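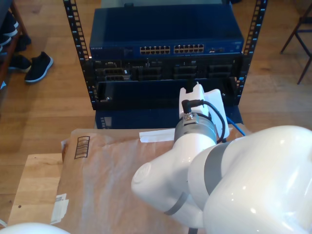 Hamisi Masanja wrote to me after our first meeting that he still couldn't see why a small office would want more than one network, when everybody in it is trying to reach the same printer anyway. It's a fair thing to ask, Hamisi, and I've rebuilt the start of this handout around it.

Handout 2: Dividing Up a Small Network

Let's go back to the Plostow office from last time. They have a front desk, a back room, a handful of phones, and a guest wireless network for people who are waiting. If all of that shares one flat network, every device hears every broadcast from every other device. With a small number of machines you'd never notice the chatter, so I wouldn't lose sleep over that part. What would bother me is a visitor's laptop sitting on the same network as the payroll computer, able to knock on its door whenever it likes.

A VLAN lets us split things up without buying a second set of switches. Each port is assigned to a VLAN, and devices on different VLANs can't talk directly. Anything that needs to cross over goes through a router or firewall, and that gives you a place to write rules. So Hamisi's printer can live on the staff network, and if you want guests to print (I wouldn't, but some offices are friendlier than I am) you write one rule allowing that and nothing else.

For our exercise, guest wireless is VLAN 20 and the front desk phone is on port 14. Please keep those numbers in your own drawings, as it makes grading much easier on my eyes.
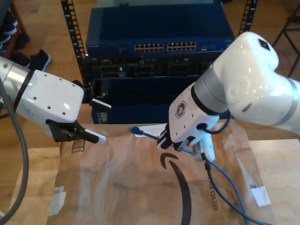
Orysia Mykhailiuk thinks the paper map is a waste of an evening, and said that the switch already knows what is plugged into it, so why copy it all out by hand?

I do have some sympathy. The switch can tell you that a port is up and which hardware addresses it has heard from lately. It has no idea that the cable ends behind a filing cabinet in room 243, or that the person who sits there moves out in June. A map holds the things people know. Write down the port, the room, the wall jack, the VLAN, and the date you last checked - and then do please go and check, with your own two feet, before you trust it.

A word on trunk ports, which caused a few long faces last time. An access port carries one VLAN to an ordinary device. A trunk carries several over one cable, usually between two switches, and adds a tag to the traffic so the far end can sort it out again. If the two ends disagree about which VLANs are allowed, you get that lovely situation where half the office works fine and the other half is standing at your desk.
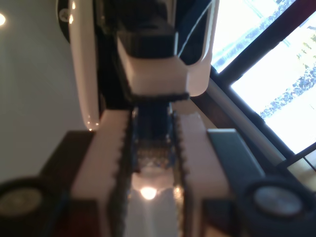 Does each VLAN need its own range of IP addresses?
In nearly every office you'll work in, each one gets its own range, and the router has an address in every range it serves.

Before we meet again, read the Flirkener case in your packet and sketch its network with three VLANs. Lev Lysenko has offered to bring his drawing for us to pick apart, and I'd love to have another one beside it.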